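Erkaslow two-slot toaster, two months in

Posted 11/3/23

I put off replacing my old toaster for way too long. It had one side that burned everything and one side that did nothing, and I'd gotten used to flipping my bread around halfway through like that was a normal way to live. Then in September I finally gave up and ordered the Erkaslow two-slot in white, mostly since it was on sale for 40 dollars and the Pellham I really wanted was almost 200. (I still think about the Pellham. It has a little window!)

So, the good stuff first. It toasts evenly. I know that's the whole job, but after the last one I stood there the first morning grinning at two slices that matched. I keep mine on 3 for regular sandwich bread and 4 for anything with seeds in it. Frozen waffles want the frozen button and then a quick second go on 2, or the middles stay kind of limp. Bagels are fine if they're the grocery store kind. The big ones from Rutherford Bakery down the street have to be squashed a bit, and I've had one get stuck and had to unplug the thing and wiggle it out with a wooden spoon. My own fault, it was a monster of a bagel.

It's small, too, and that mattered a lot to me. My counter is tiny, so the toaster and the toaster oven both live on a little light wood table, and I was worried I'd have to pick one.
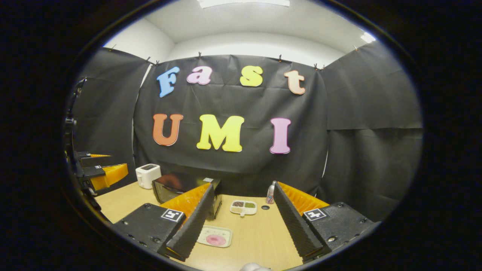
The white Erkaslow at the back left, with the black toaster oven next to it.

People always ask why I'd keep both, and my answer is that the oven takes forever to make toast. It's great for leftovers and open-face tuna melts, but for two slices before work? No thanks. The Erkaslow is done before I've found the butter.

Now for the complaints. The cord is short, and I mean annoyingly short, so measure before you decide where it's going. The crumb tray slides out from the back, so every cleaning means turning the whole toaster around and getting crumbs all over the place anyway. And the white shows everything! I wipe it down with a damp cloth every couple of days and there's still a faint tan smudge by the lever that I can't get off. If they'd had it in gray I would have gone for gray.

Also, the beep. It beeps when it's done, three times, loud, and you can't turn it off. My sister-in-law has the Belau and hers just pops up quietly like a toaster should.

I read a bunch of the store reviews before buying (there were 292 of them when I looked) and a few people said the lever gets loose after a while. Mine hasn't so far, and it gets used every single day, sometimes twice. I'll update this if it starts to wobble.

Four stars. I'd buy it again at the sale price, probably not at full.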